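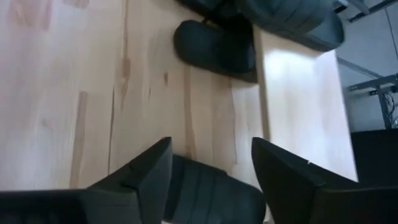 Gripper timing fix goes into the main branch

The software group in Jesarville has merged a change to how the two-arm bench handles time. It affects anyone who records on the bench or trains on its recordings, so please read this before you start your next session.

Until now, each arm's control loop stamped its own joint readings, and the cameras were stamped by the recording process when a picture arrived. On a good day the two agreed closely enough. On a busy day the wrist pictures fell behind the joint readings, and the recorder paired each picture with whatever joint reading was newest. A policy trained on that data learned to close the gripper a little late. Thandeka Nel found the problem in May while she was comparing recordings made before and after the switch to Omik, our recording tool. She went back through 144 episodes and found 17 where the lag was large enough to matter.

The new version puts everything on one clock. Pictures are stamped when they are captured, joint readings are stored in a short buffer, and Omik looks up the reading that belongs to each picture after the fact. If it can't find one close enough, it marks the step as bad and keeps going. You will see bad steps as gaps in the episode viewer.

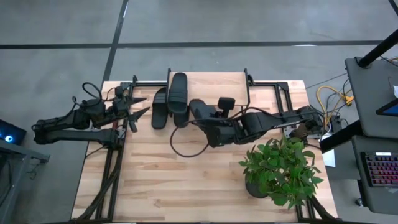
The two-arm bench during work on the sandal task.

The sandal task is what we have been using to test the change. It suits the purpose because both arms have to work close to the same small area, and the wrist views change quickly as the fingers come down. The sandals are also dark, as are the grippers, and the perception code has some trouble telling one from the other at close range. That is a separate issue and the timing fix does nothing for it. Sibusiso Mabaso is trying a version of the segmentation step that uses the known arm position to mask out the fingers first. It works well from the head view. From the wrist view it still removes part of the sandal when the fingers are right over it.

The planner has had a smaller update. Plastis now checks the two arms against each other along the whole path, where it used to check only the start and end poses. Planning takes some 14 milliseconds longer per request. If your task only uses one arm, you can turn the check off in the task file, but leave it on for anything where both arms reach toward the middle of the table.

What you need to do: update Omik on your own machine, then run the clock check before recording. It asks for 3 slow open-and-close moves of each gripper and prints the offset for each camera. Write the offsets in the session notes. Older recordings will still load, but they keep their original stamps, and the 17 bad episodes have been moved to a separate folder.

Questions about the merge go to Thandeka. For the planner settings, see the Van der Merwe page on the team wiki, where the old and new task files are shown side by side.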